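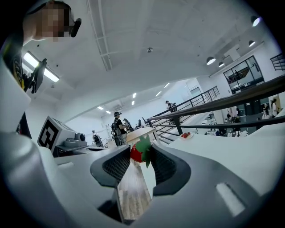 딸기 모양 물건, 초록 잎 쪽.

게르크포트 여름 야외음악회 및 음악교육 기금 사업 중간보고
수신: 그라사드 문화재단 지원사업 담당
보고 기간: 2월부터 이번 분기 말까지

1. 먼저 드리는 말씀

지난번 보고서에 대해 "형용사가 많고 숫자가 적다"는 의견을 주셨습니다. 다시 읽어 보니 첫 쪽에 '풍성한'이 세 번 나오더군요. 이번에는 한 번도 쓰지 않기로 했고, 방금 쓴 것은 인용이니 빼 주시기 바랍니다.

사업의 큰 틀은 신청서와 같습니다. 게르크포트 부두 옆 야외무대에서 자선음악회를 열고, 그 수익으로 관내 학교의 악기 대여와 합주 수업을 지원합니다. 달라진 것은 순서와 날씨에 대한 저희의 태도입니다. 신청서에는 "우천 시 별도 대책 마련"이라고 한 줄만 적었는데, 그 한 줄을 실제로 마련하는 데 이번 분기의 상당 부분을 썼습니다.

2. 공연 준비

본 공연에 앞서 시범 공연을 2회 열었습니다. 첫 회는 현악 사중주와 재즈 트리오를 한 무대에 올렸고, 둘째 회는 금관 앙상블 단독이었습니다. 두 번째 공연은 일요일 저녁이었는데 객석 275석이 모두 찼습니다. 첫 번째 공연의 좌석 점유율은 첨부한 표에 있습니다. 본문에 적지 않은 이유는 짐작하시는 대로입니다.

첫 회의 문제는 음악이 아니라 시간표였습니다. 여객선이 오후 7시 30분에 뱃고동을 울린다는 사실을 게르크포트 사람이라면 다 압니다. 저희도 압니다. 그런데도 하이든의 느린악장을 정확히 그 시각에 배치했습니다. 사중주단은 끝까지 침착하게 연주했고, 관객 설문에는 "저음이 인상적이었다"는 답이 있었습니다. 둘째 회부터는 7시 30분에 휴식을 넣었습니다. 선사에 문의한 결과 고동 시각은 조정이 불가능하며, 문의 자체가 처음이라는 회신을 받았습니다.

본 공연의 출연 팀은 세 팀으로 확정했습니다. 신청서에 적었던 합창단은 순회 일정과 겹쳐 빠지고, 그 자리에 지역 청소년 관악단이 들어갑니다. 출연료 차액은 편곡료로 돌렸습니다. 관악단 편성에 맞는 악보가 없어서 기존 곡 두 곡을 새로 편곡해야 했고, 튜바가 넷인데 오보에가 없는 편성은 편곡자에게도 흥미로운 과제였다고 합니다. 청구서에도 그 흥미가 반영되어 있습니다.

음향은 키오코 시스템으로 계약했습니다. 입찰가가 가장 낮지는 않았으나, 현장 답사 때 바닷바람을 먼저 언급한 유일한 업체였습니다. 주 스피커를 부두 쪽에서 언덕 쪽으로 옮기자는 제안도 받아들였습니다. 덕분에 객석 뒷줄의 소리가 한결 또렷해졌고, 언덕 위 주택가의 민원도 한결 또렷해졌습니다. 주민 설명회를 한 차례 열어 리허설을 오후 6시 이전에 끝내기로 합의했습니다. 본 공연 당일은 예외로 하되, 앙코르는 한 곡으로 제한합니다. 출연진에게는 아직 알리지 않았습니다.

3. 음악교육 기금

악기 대여는 세 학교에서 시작했습니다. 바이올린과 클라리넷은 신청이 일찍 마감되었고, 비올라는 안내문을 고쳐 쓴 뒤에 나갔습니다. 처음 안내문의 제목이 "비올라도 있습니다"였던 점은 저희의 불찰입니다. 타악기는 학부모 동의서를 별도로 받고 있습니다.

합주 수업은 주 1회, 방과 후에 진행합니다. 강사들의 중간 의견은 대체로 비슷합니다. 학생들은 빠르게 늘고 있으며, 음정보다 악보 넘기는 박자를 먼저 익혔다는 것입니다. 한 학교에서는 강당 난방이 오후 4시에 꺼지는 탓에 수업 후반의 현악기 조율이 매번 새로운 모험이 되었습니다. 현재는 음악실로 옮겨 진행하고 있고, 음악실이 좁아 첼로는 문가에 앉습니다. 출석에는 지장이 없습니다.

기금 사업의 성과 지표로 '연주 가능한 곡 수'를 제시했던 점은 재검토를 부탁드립니다. 지표를 그렇게 잡으니 짧은 곡만 고르려는 유인이 생깁니다. 저희 강사진은 그런 유인에 의연한 분들이지만, 지난달에 열여섯 마디짜리 곡이 갑자기 여럿 등장한 것도 사실입니다. 대안으로 학기 말에 합주 한 곡을 처음부터 끝까지 멈추지 않고 연주하는 것을 기준으로 삼고자 합니다. 소박해 보이겠지만 수업을 한번 참관하시면 생각이 달라지실 겁니다.

4. 입장권과 홍보

입장권 판매는 벤드스테드를 통해 진행합니다. 판매 개시 후 지금까지 1,100장이 나갔고, 일반석이 대부분입니다. 후원석은 더디게 팔리고 있습니다. 후원석에는 방석과 프로그램북, 출연진과의 다과 시간이 포함되는데, 초기 예약 화면에는 방석만 표시되어 있었습니다. 일반석보다 훨씬 비싼 방석을 구입해 주신 초기 후원자들께 깊이 감사드립니다. 화면은 수정되었습니다.

환불 규정도 정리했습니다. 공연 시작 전에 비로 취소되면 전액 환불, 휴식 이후 중단되면 환불이 없습니다. 휴식 이전에 중단되는 경우가 가장 까다로워 다음 시범 공연 입장권으로 교환해 드리기로 했는데, 그러자면 시범 공연을 한 번 더 열어야 합니다. 이 부분은 비가 오지 않는다는 전제 아래 예산에 넣지 않았습니다.

포스터는 2종을 제작했습니다. 1차분에서 '자선음악회'가 '자선음학회'로 인쇄되어 전량 다시 찍었고, 비용은 인쇄소와 반씩 부담했습니다. 교정지에 서명한 쪽은 저희이므로 관대한 처분이라고 생각합니다. 잘못 찍힌 포스터의 뒷면은 합주 수업에서 리듬 연습용지로 쓰고 있습니다.

5. 예산 집행

전체 집행은 계획 범위 안에 있습니다. 항목별로는 음향과 편곡이 계획보다 많고, 운송과 숙박이 적습니다. 합창단이 빠지면서 버스 한 대가 줄어든 덕입니다. 예비비는 우천 대비 천막의 계약금으로 일부 사용했습니다. 천막은 무대만 덮습니다. 객석까지 덮는 견적도 받아 보았으나, 그 금액이면 공연장을 빌리는 편이 나았습니다. 관객에게는 우비를 나누어 드릴 예정입니다. 우산은 뒷줄 시야 문제로 반입을 금합니다.

음향과 편곡의 초과분을 운송비 잔액에서 충당하려면 항목 간 변경 승인이 필요합니다. 변경 신청서를 따로 첨부했으며, 양식의 '변경 사유' 칸이 두 줄이라 튜바에 관한 설명은 생략했습니다.

6. 다음 분기 계획과 요청 사항

다음 분기에는 본 공연 리허설, 학교 합주반의 찬조 무대 준비, 프로그램북 제작이 이어집니다. 학생들은 본 공연 1부 첫 순서에 한 곡을 연주합니다. 곡은 강사들이 정하기로 했고, 열여섯 마디보다는 길 것이라는 답을 받아 두었습니다.

재단에 요청드릴 사항은 세 가지입니다. 위에 적은 항목 변경을 승인해 주시고, 교육 성과 지표 변경에 대한 의견을 주시고, 프로그램북에 실을 재단 로고를 인쇄용 파일로 보내 주시기 바랍니다. 현재 보내 주신 로고는 전자우편 서명에서 가져온 것으로 보이며, 확대하면 첼로처럼 보입니다.

참관을 원하시면 합주 수업은 언제든 가능합니다. 음악실 문가 자리는 첼로가 쓰고 있으니 조금 일찍 오시면 안쪽에 의자를 놓아 드리겠습니다.

첨부: 시범 공연 좌석 점유율 표, 항목 간 변경 신청서, 입장권 환불 규정, 주민 설명회 합의문

게르크포트 야외음악회 사무국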